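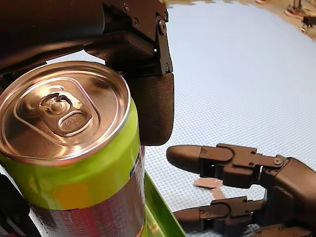
地域飲料アーカイブ事業 中間進捗報告(9月分)

助成ご担当者様

いつもお世話になっております。Puvico地域資料室です。前回の報告では収集がようやく軌道に乗りそうだというところで終わっていましたが、この夏で一気に進みました。嬉しい報告が多いので少し長くなりますが、お付き合いください。

1.全体の進み具合

目標としていた資料300点のうち、200点の受け入れと台帳登録が終わりました。内訳は缶・びん・王冠の現物、ラベルの見本刷り、店頭用のポスターや値札、それに商店や工場の古い帳簿類です。当初の計画では年度末までに200点に届けばよいと考えていたので、かなり早いペースです。残りについても寄贈のお約束をいただいている家が複数あり、数の面での心配はほぼなくなりました。

一方で、点数が増えたぶん登録票の書き方にばらつきが出ています。特に「製造時期」の欄です。口伝えの年代と、表示から読み取れる年代とを同じ欄に書いてしまったものが混じっていたので、欄を二つに分けました。すでに登録した分の書き直しは来月中に終える予定です。

2.聞き取り調査

今期いちばん手応えがあったのがこの部分です。旧Stamer飲料の工場で働いていた方、配達を請け負っていた酒店の方、学校の売店にいた方など、合わせて40件の聞き取りを終えました。

最初は「昔のジュースの話なんて」と遠慮される方が多かったのですが、ラベルの見本刷りを机に並べたとたんに話が止まらなくなるんです!夏祭りの前は夜の便まで出したこと、冬場は配達車の荷台に毛布をかけたこと、レモン味だけ隣町の方がよく売れたこと。どれも帳簿には残らない話です。空きびんの返却で受け取る小銭が子どもの大事な収入だった、という話は、お願いしていないのに何人もの方から出てきました。この話題は冊子で一章を立てたいと考えています。

録音の文字起こしは半分を少し過ぎたところです。方言の語尾をどこまで残すかで室内の意見が分かれましたが、残す方針にしました。読みづらい箇所には注を付けます。

3.保存作業

湿気の問題が続いています。借用している収蔵室は北向きで、梅雨の間は除湿機を回しても湿度が下がりきらない日がありました。金属の現物は棚の上段へ移し、紙の資料は中性紙の箱に入れ替えました。王冠の裏のコルクが崩れかけているものについては、県外の専門家に相談中です。

箱の購入で消耗品費を多めに使いましたが、印刷費の見直しで吸収できる範囲に収まっています。詳しくは別紙の収支表をご覧ください。費目間の流用にあたる可能性がありますので、事前の届けが必要でしたらお知らせください。

4.巡回展示「のどがかわいた日」

Narncombe公民館での展示を無事に終えました。土間の一角を借りた小さな展示でしたが、会期中に47通の感想カードが集まりました。「父が運転していた配達車の写真があって驚いた」「うちの納屋にもこの木箱がある」といった声が多く、実際にその木箱を軽トラックで持ってきてくださった方もいます。箱の側面には焼き印がきれいに残っていて、室員一同で見入ってしまいました。

反省点は文字の大きさです。解説パネルが小さくて読めないという指摘を複数いただき、会期の途中で刷り直しました。次の会場では初めから大きな版を使います。照明も一部まぶしく、ガラスケースに反射して中が見えにくい場所がありました。

5.Azevedo商店文書について

港通りの旧Azevedo商店から、仕入帳と得意先名簿をまとめて預かりました。虫食いはあるものの、綴じはしっかりしています。どの銘柄がいつ町に入り、いつ消えたのかを追える資料は今までなかったので、これは大きな前進です。びん入りから缶入りへ切り替わる時期の記録もありそうで、今から読むのが楽しみで仕方ありません。

ただし得意先名簿には個人の名前と掛け売りの額が並んでいます。公開するのは仕入帳だけとし、名簿は閲覧制限の扱いにしたいと考えています。ご意見をいただければ幸いです。

6.今後の予定

10月 登録票の書き直し、文字起こしの続き
11月 仕入帳の撮影、巡回展示の二会場目(小学校の空き教室を調整中)
12月 冊子の原稿締め切り
1月 校正、索引の作成

冊子の頁数は当初案より増えそうです。聞き取りの分量が予想を超えたためで、図版を減らすか、判型を一回り大きくするかで検討しています。見積もりは二通り取り、次回の報告に添付します。

7.お願い

二会場目の展示で使うケースが一台足りません。以前ほかの助成団体に貸し出されていたという木枠のケースが今も空いているようでしたら、お借りできないでしょうか。運搬はこちらで手配します。

Puvico地域資料室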